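Stomard Red Serving Tray, Review
By Jade Bellamy, Dec 3, 2022

Rectangular, rounded corners, raised rim. The rim is low, so a bottle lifts on and off without snagging.
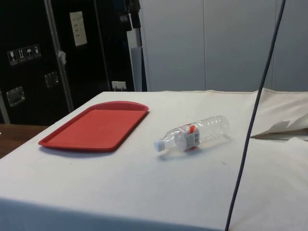
Stability

A tall, light plastic bottle is a fair test for a flat tray. The inner surface is level enough for one to stand upright, even toward the back.
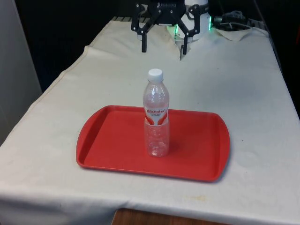 Reece Blackburn writes that his has been through the dishwasher 48 times and the rim is still true.

Mine has had two months of hand washing. No warp so far. 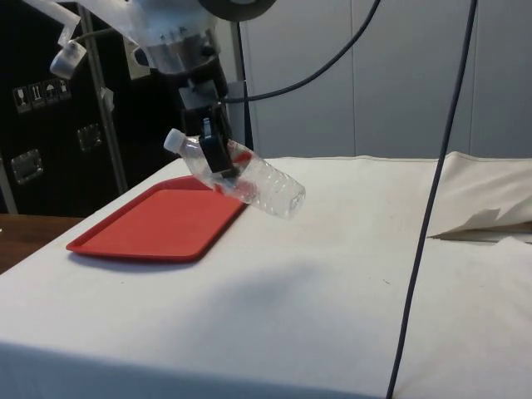
Stomard tray in red, on white cloth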